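Monday, March 1, 2021
By Halfdan Bundgaard

Getting two arms to share one table took me most of February, so I'm writing it down while I still remember! Bolt both bases down first, then home each arm by itself with the other one switched off. Mine go on the same supply but have separate stop buttons (do fit two, you'll want them).

Next, teach the left arm a slow approach. I jog it in by hand, save a point just short of the toy, then save a second one with the fingers either side. 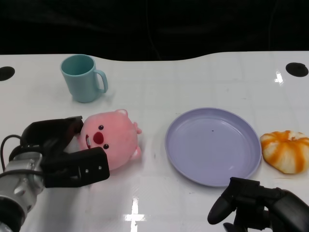
Finger opening is the setting I got wrong for ages. I had it at 3704 in the servo software, fine for a mug handle and hopeless for anything fat and squashy. Open the gripper wide and get both fingers up to the pink plush before you close it at all, one behind the face and the chunky one in front. Then close in small steps and stop when the fabric starts to dent.

Keep the right arm down by the plate while you do this, and save its parking point too. Bence Fodor runs his at half speed for the first few goes, and I'd do the same.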